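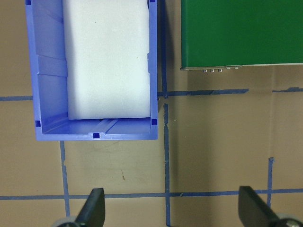 I've been running a little robot arm on the workbench for a good while now, and most of my grief in that time has come from sloppy house rules and hardly any of it from the arm. So I've written mine down, pinned them above the bench at Trerholm (that's our shared workshop, the one behind the bakery) and people keep asking for a copy. My first rule is to mark out your work area before you switch anything on. Cardboard and blue painter's tape will do it! You want a grid you can put things back against, so the bin goes down by its own line and the next person can see straight away if it's been nudged. Torn ends on the tape are fine, and wobbly lines are fine too, as long as they stay where they were put.

Change the cardboard before it goes soft. I leave mine too long every single time. A crease or a scuff is neither here nor there, but once a corner starts to lift, bin it and tape up a fresh sheet. I buy 60 metre rolls of tape and write the date inside the cardboard core, as old tape leaves gunk behind.

Hands out while it's moving. I know, I know, it's only a small arm and it's only going slowly. Vignesh Rajan thought so too and had a lovely purple thumbnail until January. If you need to straighten something, stop the arm, wait for it to settle, then reach in. And when you've finished, say "clear" out loud, even if you're on your own (you feel daft for a week and then you stop noticing).

Keep the stop button on the side of your good hand, with nothing in front of it. No mugs, please. Press it at the start of every session to check that it works. Mine is a chunky thing from Stistico and I've hit it in a proper panic just the once, when a sleeve went somewhere it shouldn't. Sleeves rolled up, by the way, lanyards off and long hair tied back.

Speed next. We do the first run of any new job at 7 per cent, which is painfully slow, and you'll want to skip it. Please don't! Areti Kokkinos suggested it after we lost a whole shelf of jars, and I grumbled for days, but I've caught so many silly mistakes that way (wrong height, mostly, or a box turned back to front).

Foam is your friend for practice. It weighs next to nothing and if you drop it, well, you've dropped some foam. Start with that, then cardboard, then plastic, and leave anything with a sharp edge until you'd trust the arm near your own crockery. Bare metal bits and circuit boards should come last of all, and only with the power off them.

Write it all down. We have a notebook called Flutia (don't ask, it was on the cover) and every job gets a line in it: what moved, who was there, anything odd. We're on entry 514, over half of them in my terrible handwriting, and it has settled plenty of arguments about who changed what.

Last thing, wipe the fingers of the gripper with a dry cloth when you pack up. Dust makes them slippery, tape glue makes them sticky, and you don't want either first thing in the morning. Then turn it off at the wall and hang the cloth back on its hook.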